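3.2 Covering the table

1. Clear the tabletop and wipe it down. Let it dry.

2. Lay the large white sheets so that each one overlaps the next by 3 cm. Smooth out creases from the middle - a few faint ones do no harm.

3. Fix the seams with thin strips of clear tape.

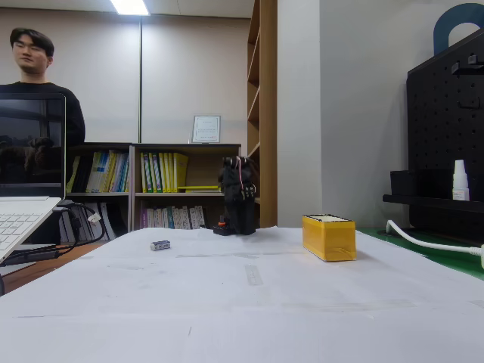 4. Put the yellow box on the paper with its open side up. Leave 14 cm between the box and the nearest edge of the table.
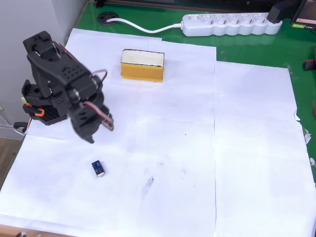
5. Replace any sheet with a tear longer than 17 mm. Smudges and small specks can stay.

Caution: do not cut paper on the tabletop.

Note: spare sheets are kept at Osbridge - ask Iqra Tanoli.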